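May, late, gone 11 pm

Quick one before bed. Word count today 265. Pathetic but they're 265 good ones, I think, or at least nobody falls off a horse in them.

Chapter 13 still a swamp. Lena has to find the ferry ticket in her brother's coat and she's been standing in that hallway for 3 days now. Tried it from his side instead. Better?? He notices she's wearing the wrong shoes for the weather and then he can't stop talking. Keep the shoes. Lose the talking.

Call with Nour at 9. She's read up to the auction. Likes the harbor stuff, likes the aunt, does not like the title. Says "The Salt Ledger" sounds like a cookbook. She wants one word. I said Brevasham, she said who's going to know how to say it. Fair. But it IS the name of the town and I've been living there in my head for two years. Parking that.

Other notes from Nour, before I lose them:
aunt needs to want something by page 40
too many gulls
cut the dream (knew it)
who is paying for the boat???

The boat thing is a real problem. I had Schouten paying for it in draft one, then he turned into the villain's lawyer and I never went back and fixed it. So right now a man is buying a boat for the people he's suing. Ha. Could be the best thing in the book if I did it on purpose. Ask Riet tomorrow, she did law for a year before she dropped out to write the vampire ones.

Riet's new one comes out next month by the way, number 21 in the series. Twenty one! I'm on book 2 and I need a lie down. She writes in the car outside the pool while the kids swim. I tried writing in the car once and ate a whole bag of pretzels.

Email from Bautista re the anthology. Deadline moved up, naturally. He wants the lighthouse story down by a third and "a touch less rain." Between him and the gulls I'm going to have no weather left. Said yes before I thought about it. Have to cut the sister, probaly, and the sister's the only funny one. Maybe she can just phone in.

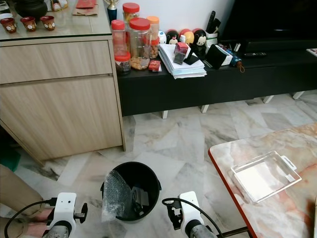 Writing group was thin tonight, only Gerrit and Hendrik and me. Gerrit read the opening of his spy thing, the one set in Javcombe, and it's gotten so much better I was a little sick about it. He starts on the phone call now, no train, no breakfast. Hendrik said he still couldn't tell which one was the spy and Gerrit said good. They went at it for a while. I read the hallway scene and there was a long silence and then Hendrik asked what color the coat was. I didn't know! How do I not know. Green. It's green. Old green with a torn lining and thats where the ticket is, in the lining, not the pocket, so she has to feel for it. OK. That's the scene.

Should get up and write it down properly. Too tired. Writing it here.

Tomorrow: coat lining. Boat money. Answer Bautista re sister. Call Mom back. No gulls before lunch.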